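Fimov Parri Two-Arm Bench Kit

Tabletop kit for teams recording pick-and-place work. Two arms, rail mounts, wrist cameras, cables. Ships in 3 crates, bench not included.

In stock again from 6th July. Order early, last batch went fast.

What you get

Two Parri arms, black, with power supplies
Two-finger grippers, fitted and calibrated
Wrist cameras, one per gripper
Slotted rail and base clamps for mounting along a table edge
Pesen recording software, one seat, 10 months of updates
Hex keys, spare finger pads, cable ties (more than you'll need)

Setup

Bolt rail to table. Clamp arm bases to rail, check they dont rock. Plug in, run the Pesen check, home both arms. Keep hands and sleeves out of reach while homing. Most people are up and running in an afternoon, first-timers allow a day.

Any solid top will do. Butcher block is fine, glass is not. Glossy finishes throw glare into the wrist camera, so turn down exposure or move a lamp.

Small objects

Cups, lids, blocks, bottle caps. Fingers narrow toward the tip so you can come in beside a small cup without knocking its neighbor. Start slow. Speed limit is in the Pesen menu, second tab, and it resets on reboot (fix comming in September).

Wrist camera view, gripper open, patterned cup close to the right finger:
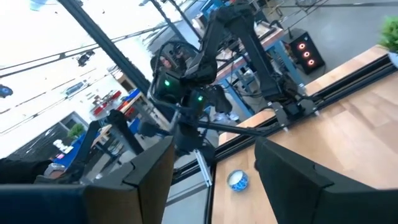 Pads and spares

Finger pads are a wear part. Swap when they go shiny. Pack of 71 from Rerstead, odd number we know, thats how they cut them. Rated for 3,000 grips each on ceramic, less on anything rough.

Ordering

Price on request, depends on cable lengths and plug type. Tell us your table length and how far apart you want the bases. Returns accepted unopened only. Questions to Myfanwy Gronow at the Fimov sales desk, put "Parri bench" in the subject line or it goes in the general pile.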